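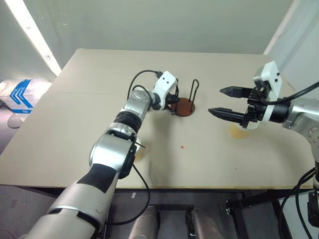
Bench 2, two-arm rig, stand task. Left end effector beside the base, right gripper open.

December, bench notes, afternoon session

Purpose: decide whether the two-arm rig is worth putting forward for the chores list Semwal asked for. The list has wiping down, sorting cutlery, putting lids on tubs and hanging small items on a stand. I took the stand first. A round base with a thin upright loop looked easy on paper, and it is the one I would now put near the bottom.

Problem is the loop. It is thin, black and tall for its width. The depth estimate drops out along the upper part of the arch and the planner then treats the gap as solid, or the wire as missing, depending on the angle. Base position is good every time. Loop position is good when the arch is face on and poor when it is turned edge on to the head camera.

Ran 19 attempts at approaching the base from the left and steadying it while the right arm came in. Clean on 7. Most of the rest were the left tip touching the base early and turning it, after which the right arm carried on to where the loop had been. No re-look between the two moves. Bhupendra Kandpal has a version that looks again before the second arm starts. It adds 400 ms per attempt, which I can live with.

Tried the base turned through 90 degrees. Worse, as expected from the above.

Cable on the left forearm: the arc over the wrist is long enough for this reach but I would not go further across the table with it. Check before anyone extends the workspace. The lower one draping over the near edge wants a clip.

Table marks: leave the rings and the small red speck alone for now. Bimla Kashyap is using them to check whether the segmentation picks up stains as objects. Do not wipe until she says so. When wiping is tested we will want them anyway.

On the general question. A person does this with one hand while looking at something else. The rig needs two arms, a fixed base position and a known loop angle. For Nirnwood (same stand, same place, all shift) that might be acceptable. For a kitchen, no. My entry on the list will read "partial, fixed layout only".

To do:
- merge the re-look, repeat the 19
- matt tape on the loop, see if depth holds
- ask Menthorpe for their fingertip drawings
- lids on tubs next

Recent entries
Cutlery sorting, forks and teaspoons confused
Stoltcombe visit, notes on the folding cell
Gripper finger wear, second check
Head camera recalibration
Tub lids, first look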